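Can a robot arm unload groceries or clear a counter yet, or is it all demo videos?

Posted in Home Automation > Kitchen and Laundry

dutidmont_dan
My mother-in-law has bad wrists and my wife has started sending me links to countertop arms. The one she likes is the Gatholm, $3,131 before shipping, and the sales page has it putting away fruit, wiping up and loading a dishwasher. I've been burned before (Wavbridge window cleaner, never again). Does anyone here own an arm that does a real chore start to finish without a person standing next to it? I don't mean a vacuum. I mean picking up things of different shapes and putting them where they go.

Anisa Sumampouw
Short version, no, keep your money.

Longer version. I ran a used arm in my garage shop for 18 months, first sorting hardware into bins and later moving stuff off a kitchen cart. Bins were fine as long as every part was the same and I laid them out the same way. On the cart I kept a log. Out of 308 pickups it needed me for up to a third, and I was being generous about what counted as a success. Round things were the worst. A two-finger gripper has to come down with one pad on each side, and if it's a little off center the thing squirts away and rolls under something. Then the arm closes on air and carries nothing very carefully to the bowl.

Also ask how much of the training was done in simulation. Sellers love quoting simulated results. Simulated counters don't have crumbs on them, and the fruit is never soft on one side.
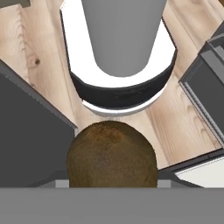
Simulated pickup, pads on either side of the round brown one. Getting lined up is the easy half.

If you do go shopping, ask for one uncut video, 12 minutes or longer, in a kitchen that isn't theirs. I asked Liyanage for that in May and got a brochure.

For bad wrists, an electric jar opener and a rolling cart will do more for her this week than any arm.

gravelroad
disagree a little. my brother in law has one feeding parts at work and it runs all night. but it's bolted down inside a cage and does one thing so maybe that's not what you're asking. have you tried looking at the dishwasher brands?

dutidmont_dan
Thanks both. Ordering the jar opener. I'll ask Gatholm for the uncut video anyway and post it if they send one.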